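Consejos de taller: el software de dos brazos que recogen fruta de juguete

Estas notas las reuní en septiembre, mientras preparaba la tarea de llenar una cesta con melocotones artificiales. Están pensadas para quien ya tiene los brazos montados en la mesa y ahora pelea con el programa.

Primero la calibración. Guarde la transformación entre cámara y base en un archivo aparte, con el nombre del brazo, y nunca dentro del código. Yo la repito cada mañana antes de mover nada. Con dos brazos hay que comprobar también la distancia entre las dos bases; un error pequeño ahí se nota mucho cuando las pinzas trabajan cerca de la misma fruta. 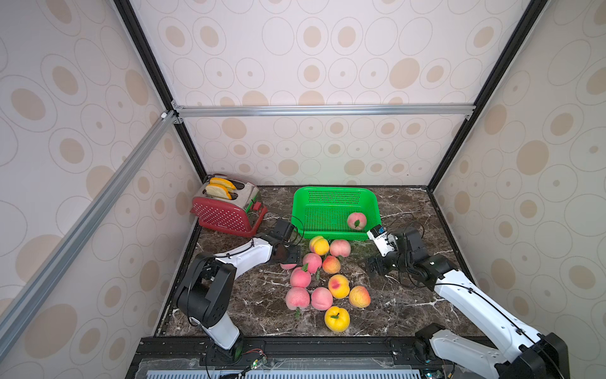

Para el planificador, conviene declarar la cesta como obstáculo con el interior libre. Si se declara como caja maciza, Atar rechaza todas las trayectorias de depósito y el mensaje de error no ayuda nada. Las paredes las pongo un poco más gruesas que las reales.

Reserve la zona central con un turno. Un brazo pide permiso, entra, sale y lo devuelve. Tuulikki Suominen me recomendó poner un límite de 3000 milisegundos a la espera, y después volver a la postura de reposo. Desde entonces tengo menos bloqueos.

La percepción es la parte más delicada. Cuando las frutas se tocan, el segmentador une dos vecinas del mismo color y calcula el centro en el hueco entre ellas. Pruebe esto:

- Baje el umbral de unión antes de tocar el modelo.
- Ordene los candidatos por altura y empiece por el más alto.
- Trate las hojas como clase separada, para que no muevan el punto de agarre.
- Añada una clase "otros" para envoltorios y objetos que no se deben coger.

La cámara de muñeca sirve para la última corrección. Los dedos tapan una parte de la vista, así que yo les aplico una máscara fija por cada apertura de la pinza - Talleo permite cargar varias.

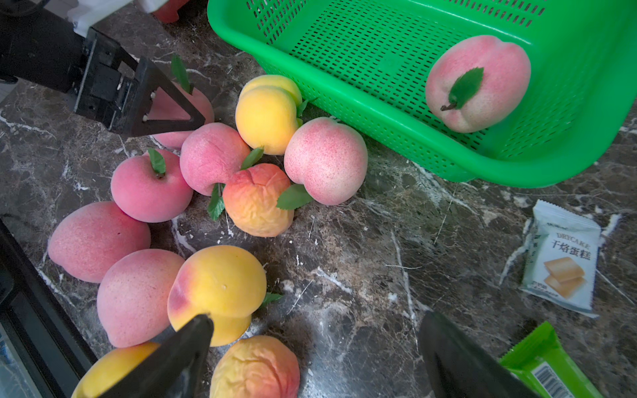 Melocotones, cesta verde y un paquete "DRYCAKE" vistos desde la muñeca.

Sobre los registros: grabe siempre la orden enviada y la posición medida con el mismo reloj. Mi carpeta tiene unos 1874 episodios y los primeros no los puedo usar, porque cada brazo escribía su propia hora. Tumelo Mofokeng hizo un script que revisa los saltos de tiempo y marca el episodio dudoso sin borrarlo.

Último consejo: después de actualizar el controlador, ejecute la tarea a media velocidad y con la mano cerca del paro de emergencia. Los límites de par vuelven a veces a su valor de fábrica.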